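# Play Food

Play food is pretend food made for children, usually sold in sets and usually found on the floor. The name covers fruit, vegetables, eggs, slices of cake, tins, little cartons and (in my grandmother's house, anyway) a felt pork chop with one button eye. I've kept this page of the Gestham household encyclopedia going since February, and it's grown well past what Naledi Joubert asked me for, but she did say "whatever you know", so here we are!

## Materials

Wood is the old standby. Wooden play food lasts for donkey's years, chips at the corners and makes a terrific noise when a bin of it goes over at six in the morning. Felt and knitted food is quiet and soft and collects fluff. Cardboard boxes and tins are really just real packaging that someone has washed and taped shut, and in my experience kids like these best of all, especially cereal boxes.

Plastic is what most of us end up with. It comes hollow or solid, matte or shiny, and the colours run stronger than anything you'd find at the greengrocer. Hollow pieces are lighter for small hands but they dent, and once a banana has been stood on it keeps the crease forever. Some pieces come in halves that stick together with a hook-and-loop dot so they can be "cut" with a blunt toy knife. My favourite sound in the whole category, that little rip.

## Common kinds

Fruit is easy to recognize and easy to make. Apples and oranges roll, so they're always the ones under the couch. Vegetables are trickier. Carrots and corn are hard to mistake, but anything red and rounded gets argued over in our house, where the same piece has been a tomato, a capsicum and once, very firmly, a heart. Marthinus Joubert maintains that you tell them apart by the lobes: if it has shoulders and folds, it's a capsicum, and if it's a plain ball, it's a tomato. That works right up until you meet one of those big ribbed heirloom tomatoes, and then you're back where you started.

Bread, pizza and cake form a group of their own and are mostly served on saucers with nothing else. I've been given cake and soup on the one saucer and had to finish both.

## Storage

I could go on about this for pages. You've got your fabric cubes, your wooden crates, your drawers under the toy kitchen, and you've got your plastic baskets with slots in the sides. I'm a basket person. Crumbs and grit drop through, you can see some of what's in there from the side, and a handle means a child can help drag it back to the shelf.

Glossy red piece first, then the slotted white basket.

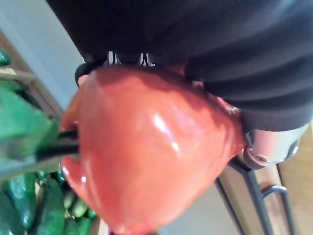
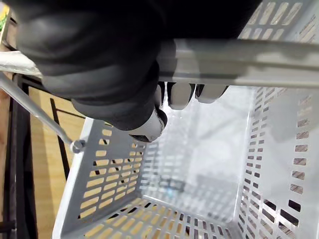
Size matters more than people reckon. A basket that's too deep turns into a digging exercise, and the whole lot gets tipped out to find one egg. Annatjie Adams at the Hostton toy library goes for shallow ones and more of them, sorted very loosely into fruit, vegetables and "the rest". She has up to 800 pieces of play food on her shelves and lends them out by the basket, 3 weeks at a time, so I take her word over mine.

Low shelves beat high ones. If a kid can't reach the spot where something lives, guess who's putting it away.

## Cleaning

Solid plastic can go in a sink of warm soapy water and be rinsed and left on a tea towel. Hollow pieces want a wipe only, as water gets in through the seam and sloshes about in there for weeks (I had a pear like this and you could hear it coming). Wood gets a damp cloth and a dry one straight after. Felt I hand wash in cool water and reshape while it's damp. The basket itself is easiest of the lot: outside, garden hose, a scrub with an old toothbrush in the slots if something sticky has set.

## Collecting

Yes, there are collectors. Refilwe Gumede has a whole cabinet of it over in Dustholm, mostly fruit, and won't let anyone play with it, though she did let me hold a lemon. Older sets still in the box are what she's chasing. I've no eye for any of that and I'd have the box open in the car.

## See also

- Toy kitchens
- Dress-ups and aprons
- Tea sets
- Shop counters and play money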